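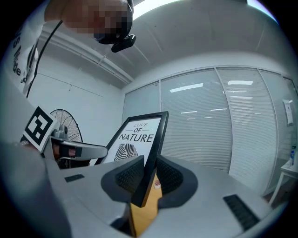
4. Putting a Print into the Frame and Placing It

This section is for the small Jesmont frames with black border, for table or for wall. If you have the large Jesmont with the metal clips, please go to section 5. The hanging of several frames in one row is explained in section 6.

4.1 Before you start

Clear a table and lay down a soft towel. The towel should be bigger than the frame on all sides. Wash your hands and dry them well, because finger marks on the inside of the clear front can not be removed after closing.

You will need:
The frame
Your print
A dry cloth without fluff
A flat tool, for example a butter knife with round end
A soft pencil

Note: Prints with lettering, such as the LOVE OF NATURE print with white background, show every small piece of dust. For dark photos you can be less strict.

4.2 Opening the back

1. Lay the frame on the towel with the front side down.
2. Find the metal tabs that hold the backing panel. They are bent flat over the panel.
3. Put the flat tool under the first tab and lift it slowly until it stands straight up. Do not bend it further than this.
4. Do the same with the other tabs.
5. Lift out the backing panel. If it sits tight, turn the frame a little to one side and tap on the border with your finger.
6. Take out the paper sheet that came with the frame. Keep it, you can use it as a pattern for cutting.

Caution: The tabs are thin and will break when they are bent many times. If you like to change the print every season, choose the Flolix frame, where the back is held by turning buttons.

4.3 Cleaning the front

1. If your frame has a protective film on the clear front, peel it from one corner. There can be film on both sides.
2. Wipe the inside with the dry cloth, from the middle to the edges.
3. Hold the front against a window and look for hairs and dust. Wipe again if necessary.

Caution: Do not use window spray. The liquid runs under the border and comes out later as a brown line on the paper. Item 1388 has a plastic front, which is scratched also by kitchen paper. Item 2981 has a glass front and must be held at the edges only.

4.4 Placing the print

1. Put the paper pattern on your print and mark the corners lightly with the pencil.
2. Cut the print outside of the marks first, then try it in the frame, then cut the rest. It is easier to cut two times than to buy a new print.
3. Place the print in the frame with the picture side down.
4. Hold the frame up with one hand behind the print and look at it from the front. Check that the text is straight and that the space is equal left and right. Round drawings under a text make a crooked print easy to see, so take your time here.
5. Correct the position if needed.

Note: Do not use tape on the front edge of the print. A thin print which moves can be held with one small piece of paper tape at the top, on the back.

4.5 Closing the back

1. Put the backing panel on the print. If your panel has a stand, the foot must point to the lower edge of the print.
2. Press the panel down evenly with your flat hand.
3. Bend the tabs back with your thumb, first one on the left, then one on the right, then the remaining ones.
4. Turn the frame over and check the front again.

If the print makes waves, the panel is pressing on one side more than on the other. Open two tabs, let the print lie flat, and close again.

4.6 Where to put the frame

The Backlund shelf is deep enough for the small frame with its stand open. Place the frame a hand's width from the front edge. Do not put it above a radiator or in the bathroom, the paper will bend. In strong sun the white paper becomes yellow. Black lettering stays good for longer than colors.

For hanging, use one nail and the hook on the back. Do not hang the frame on a string over a bed.

4.7 Care

Dust the border with a dry brush. Marks on the black surface go away with a cloth that is only a little damp.

Spare tabs and hooks can be ordered with the number 2000, spare backing panels with the number 1000. Please write the size of your frame in the order.

Text of section 4: Xuân Hoàng. Last changed 2026-02-10.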